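Takodska Camp Moves Counselor Training to August, Adds Skills Checklist
Jan 18, 2018 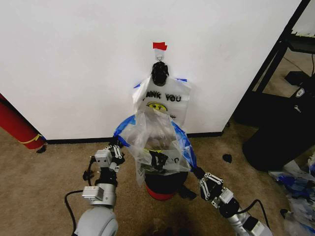
The Takodska youth camp will hold its counselor training in August this year, after the last camper session closes, and will apply the results to staffing for the following summer. The change was approved at the winter program meeting and takes effect immediately. Returning counselors do not need to reapply.

Under the previous schedule, training took place over the weekend before the first session. Program coordinator Farzana Khokhar said the short interval left no time to repeat a module when a counselor did not meet the standard. "If someone missed the waterfront section, we had to reassign them on opening day," Khokhar said. "The cabin lists were printed by then."

The new course runs 3 days and consists of 11 modules. Modules 1 through 4 cover supervision, reporting, medication logs and severe weather procedure. Modules 5 through 9 cover activity areas: waterfront, archery, trail, crafts and kitchen. The last two cover cabin management and end-of-session checkout. Each module ends with a practical check, scored pass or repeat. A counselor must pass all of the first four and at least two of the activity modules to be assigned a cabin.

Teen counselors must be enrolled in a club for the current program year and must have completed at least one full session as a camper or counselor-in-training. Adult counselors must have a current background screening on file before the course begins. Screenings completed for another youth program will be accepted if the issuing office sends the record directly.

The ratio of campers to counselors in sleeping cabins stays at 10 to one. Day groups are not affected.

Training will be held at the Strebel lodge on the north side of the property. The lodge was built in 1960 and is the only building on the site with heat and a full kitchen. Participants will sleep in the two cabins nearest the lodge and should bring bedding, a flashlight, closed-toe shoes and a refillable water bottle. Meals are provided from the first evening through lunch on the last day.

Kilian Pichler, who supervises the waterfront, will teach the swim check and lost-swimmer drill. Participants taking the waterfront module must bring proof of a current lifeguard certificate. The certificate course is not part of the training and must be arranged separately.

Clubs in Vellulau and Altel may send participants on the same terms as Takodska clubs. Transportation is the responsibility of the sending club. Registration forms will be distributed to club leaders with the spring enrollment packet, and completed forms are to be returned to the camp office by mail or in person.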